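Why I Finally Went to a Town Council Meeting (and Will Probably Go Back)

March 19, 2023

So I did a thing I have been threatening to do for years. I went to a Pevbridge council meeting, in person, and sat through the whole entire thing. My back still hurts from the chairs.

If you've been reading this blog for a while you know I vote in everything. Presidential years, midterms, the little October special election for the water board that had a turnout you could fit in a school bus. But I'd never gone to a regular meeting, and I think I was a bit of a hypocrite about it, because I complain about the council plenty. Ask anyone at my gym.

What got me off the couch was the Nair Street business. For those of you who don't live here, the council wants to sell the old parking lot on Nair Street to a developer called Skulau, who would put up apartments with shops on the ground floor. I have gone back and forth on this so many times. We need the apartments, no question! My own rent went up twice since I moved in. But the price they were talking about seemed awfully low to me, and the whole item was tucked into the packet on page 14, between a paving contract and a thank-you to the marching band.

The packet is online, by the way. You have to click through three menus and it opens sideways on a phone, but it's there.

Anyway, public comment. You get 2 minutes, there's a timer on the wall, and it beeps. I had written out what I wanted to say and practiced it in the car, and I still ran out of time before I reached my main point. The woman ahead of me talked about geese for her full turn and got a bigger hand than I did. Fair enough, it was a good speech.

My main point, for the record, was this. Put the appraisal in the packet. If the lot is worth what you say it's worth, let us read the number for ourselves. I don't care which party you're in, that should be an easy yes. One of the council members nodded at me very seriously and then voted to move ahead without it, so thanks for the nod, I guess.

The vote was closer than I expected though, and it was only the first reading. There has to be a second one before anything gets signed. A petition asking for the appraisal is going around, and it needs 900 signatures to force a hearing. Last I heard it had about half. I signed it in the lobby on my way out, and I took a sheet with 15 lines on it to fill up myself. Six to go – if you live inside the town limits and you know me, expect a knock.

I got home late, way too wound up to sleep, and put the water on and started typing this.
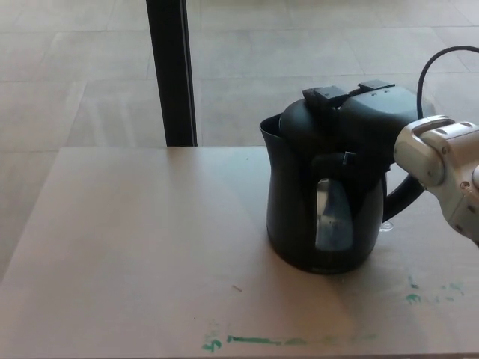 Tea first, opinions second.

I know some of you are going to tell me local politics is boring. It is boring! Most of that meeting was about culverts. But these are the people who decide whether the bus runs past Lateo Park on weekends and what happens to my trash, and they do it in front of a mostly empty room. I counted more people in line at the taco place across the street.

A few of you asked in the comments last time whether I'd ever run for something. No. I can't keep my voice down and I hate having my picture taken – plus I'd have to buy a blazer. But I'll be at the second reading, with a much shorter speech, and if anyone wants to ride along I have room in the car. Bring a cushion.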